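Newsroom | Product News | Robotics & Motion

Pendholm Opens Gripper Comparison Program for Two-Arm Shelf Work

Pendholm, a maker of robot end effectors since 2020, today announced a comparison program for companies choosing a gripper for shelf picking and restocking. The program runs at the company's Torkergate test room and is open to outside customers from December.

Each comparison covers 300 picks per gripper, using drinks and snacks bought from ordinary stores. The first report looks at two models, the two-finger Gosling and the wider Uvlow. Both were run on the same pair of arms with the same controller settings, and the shelf was reset to the same layout before every run.
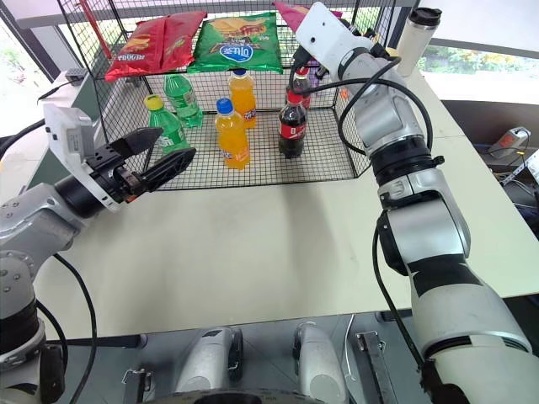

Bottles and bags were scored separately. A bottle has a fixed shape but leaves little room for the fingers when the next one stands close to it. A bag can be reached from above, but it gives under pressure and seldom lies the same way twice. The Gosling finished its 300 picks with 79 retries, most of them on bags. Full figures for the Uvlow are in the report.

Cable routing is scored too. Customers asked for this after finding that a wrist cable can limit how far an arm will turn near a shelf - something a data sheet does not show.

Companies may send their own products, grippers or wrist cameras for testing. Results belong to the customer and are not published without written consent. The first report is free on request.

Media contact: Pendholm Press Office, Torkergate | © Pendholm. All rights reserved. | Back to top

Comments (3)

gripforce_dan: Were the retries counted per item or per attempt? Makes a big difference with bags.

Pendholm Press Office: Per attempt. The method is on page 2 of the report.

mlk_automation: Would like to see suction in the next one.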